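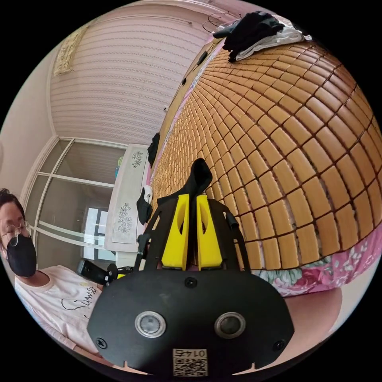 Bambusmatte & Bettzeug: kurze Tipps für warme Nächte

Stand 07.04.2024, 3554 mal gelesen

Schnell runtergetippt zwischen zwei Waschgängen, Ergänzungen gern in die Kommentare. Geht um Matten aus Bambusplättchen, die man im Sommer aufs Bett legt. Plus ein bisschen Zeug zu dunklen Stoffen, weil ständig danach gefragt wird.

Matte neu, riecht komisch
Auspacken, ausrollen, lüften. Eine Nacht reicht meistens nicht, zwei sind besser. Nicht in die pralle Sonne, sonst werden die Plättchen spröde und die Schnüre gleich mit. Dann mit lauwarmem Wasser und einem Spritzer Essig abwischen. Tuch gut auswringen! Nebelfeucht, mehr nicht. Trocknen lassen, umdrehen, Rückseite nochmal.

Matte liegt nicht flach
War zu lange gerollt. Gegen die Rollrichtung locker aufrollen, eine Stunde so lassen, wieder hinlegen. Bücher auf die Ecken. Bügeleisen bitte nicht, habe ich probiert, Rückseite hinüber.

Haare bleiben in den Fugen hängen
Kenn ich. Dünnes Laken drüber oder Zopf. Kimie Kawaguchi schreibt, sie legt einfach das Kopfkissen weiter runter, sodass der ganze Kopf drauf passt. Geht auch.

Krümel in den Fugen
Staubsauger mit der weichen Bürste, immer längs zur Fuge. Danach Matte kurz hochnehmen und ausschütteln, am besten zu zweit. Was dann noch klebt: Holzstäbchen, Zahnbürste.

Schwarze Stoffe waschen
Links drehen. Kalt oder 30 Grad, Flüssigwaschmittel, Trommel nicht vollstopfen. Pulver gibt gern weiße Streifen, grade bei kurzen Programmen. Keinen Weichspüler bei Sportsachen. Erste Wäsche immer allein, auch wenn auf dem Etikett was anderes steht. Fussel danach mit leicht feuchtem Gummihandschuh abstreichen, immer in eine Richtung.

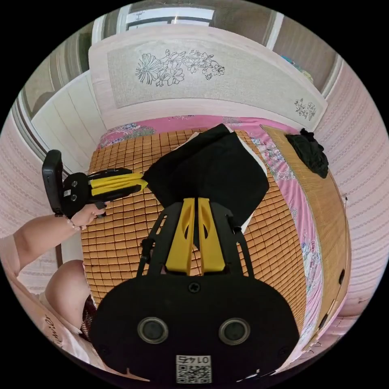 Schwarzes Tuch, gefaltet, auf dem Bett.

Färbt das auf die Matte ab?
Trocken eigentlich nie. Feucht schon. Also nichts Dunkles nass drauf ablegen, auch nicht "nur kurz". Test: weißes Taschentuch anfeuchten, an einer Innennaht reiben. Bleibt es weiß, ist gut. Wenn schon ein Fleck drin ist: Natron mit wenig Wasser zu Brei rühren, auftupfen, zehn Minuten, abwischen. Bei lackierten Matten erst an einer Ecke ausprobieren.

Falten ohne Knittern
Auf einer festen Unterlage faltet es sich leichter, die Matte ist dafür super. Glatt streichen, Kante auf Kante, nicht an den Ecken zerren. Bei dehnbaren Sachen lieber rollen. Fiorella Cocco faltet alles in Drittel und stellt es hochkant in die Schublade, spart echt Platz.
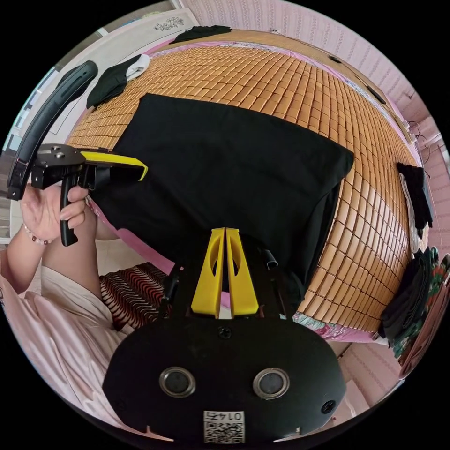
Linke Hand am schwarzen Griff.

Schimmel vorbeugen
Wichtigster Punkt, wird gern vergessen. Matte jeden Morgen einmal umschlagen, damit die Matratze drunter atmen kann. Fenster auf, richtig auf, nicht kippen. Abends dann erst die Decke drauf. Wer viel schwitzt, legt ein Baumwolltuch dazwischen und wäscht das einmal die Woche. Kleine graue Punkte an den Schnüren: mit Alkohol aus der Apotheke abtupfen, gut lüften, keine Kerzen an. Sind es viele Punkte, Matte weg.

Lose Plättchen
Nicht dran ziehen. Schnur mit Nylonfaden nachfädeln, doppelter Knoten auf der Unterseite, Enden kurz. Kleber wird hart und drückt. Scharfe Kanten mit feinem Schleifpapier brechen, danach einmal drüberwischn. 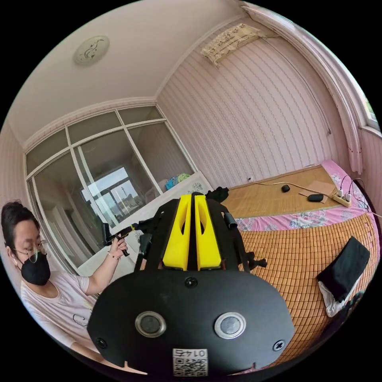
Wegräumen im Herbst
Bei mir ist im Oktober Schluss. Sobald es nachts unter etwa 19 Grad im Zimmer hat, wird die Matte einfach unangenehm. Abwischen, zwei Tage trocknen lassen, locker rollen, in ein altes Bettlaken wickeln. Kein Plastiksack. Stehend lagern, nicht im Keller. Lavendelsäckchen dazu wer mag, riecht man aber im Frühjahr noch.

Frage von Natalia Solís: geht die Matte auch aufs Sofa? Ja, rutscht halt. Antirutschgitter vom Teppich zuschneiden und drunter. Zu Katzenkrallen weiß ich nix, wer Erfahrung hat bitte unten rein schreiben.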